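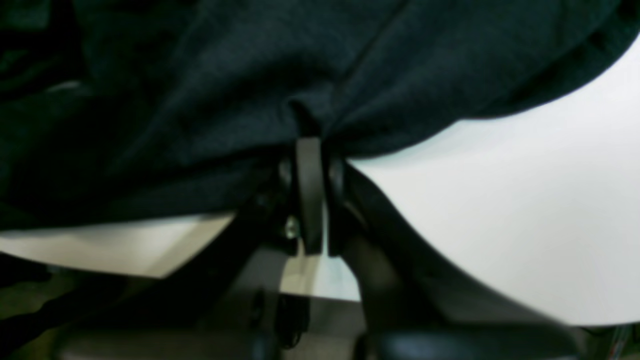
Wrist camera view, pinch on the navy cloth, white table behind.

Filed under: Project Updates / Manipulation

Citero cloth handling, progress report for January. Short one this time, the rig ate most of the month.

Where we are. The goal for this period was to get the grasp classifier (Brutik) off the overhead camera and onto wrist views only. Done. It now takes a single wrist image at finger close and outputs one of three labels: single layer, multi layer, edge. No depth, no force signal. Force goes back in next period if the budget line for the sensors is ok'd, see the last section.

Data. 100 grasps logged on dark cloth, all labeled by hand. Labeling was slower than planned, dark fabric is miserable to label. Folds vanish into shadow and two people looking at the same grasp will disagree on whether it's one layer or two. We ended up writing a 2 page labeling guide and redoing the first batch from scratch. Guide is in the shared folder, please don't edit the old version, it's still linked from teh wiki.

Result. On the held out grasps Brutik gets 90 percent right on single vs. multi layer. Edge is worse. Number not worth reporting yet, too few edge cases in the set and most came from the same starting pose. Overhead baseline was behind on every label, mainly where the arm blocks the view.

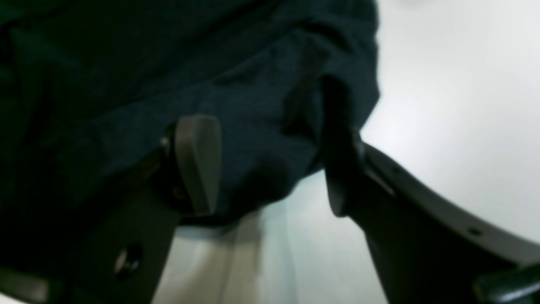

Both finger pads on the fabric, wrist view. Bunched cloth like this is the hard case for layer labels.

What the wrist view buys us: wrinkles around the pinch. Our working guess is that the model reads how the creases spread from the contact point. Masked out the fingers to check, accuracy barely moved. Masked out the cloth right next to the fingers and it fell apart. So probably creases, but want a cleaner test before it goes in the paper.

Problems
- Exposure. White table plus navy cloth, auto exposure hunts between them. Locked it. Lost a few days to this.
- Regrasp policy (Masilela) still runs off the old labels. Retrain is queued.
- Cable on the second arm replaced, again.

Next period
- 5 new fabrics, at least one light colored and one with a print
- more edge grasps, varied starting poses
- hook Brutik output into Masilela and run the full pick, check, regrasp loop
- first draft of the methods section

Needed from you: a yes or no on the force sensor line, and confirmation that the Ollosow cluster hours carry over. Without the hours the retrain slips to March. Spend otherwise on plan, table to follow seperately.

We use cookies to remember your settings and measure visits. Accept all / Manage preferences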